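About us

Tallelier is a small news office that reports on accidents and disasters: explosions, floods, fires, and what comes for the people after them. We began in March with 2 reporters, Ursina Lanz and Jabari Gachanja.
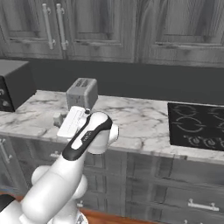 Our reports stay open after the first day. We call hospitals and families again, and we correct the numbers when they change. Many readers follow us from the kitchen, and a marble countertop like this one is a good place to read slowly - our texts are made for that.

Today 3622 readers support us with a monthly payment. We take no advertising.

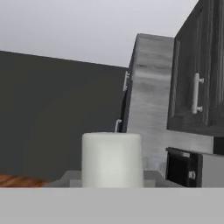 The payments cover travel, translation and legal advice. Damian Grabner edits all reports, and you can write to him if you find a mistake.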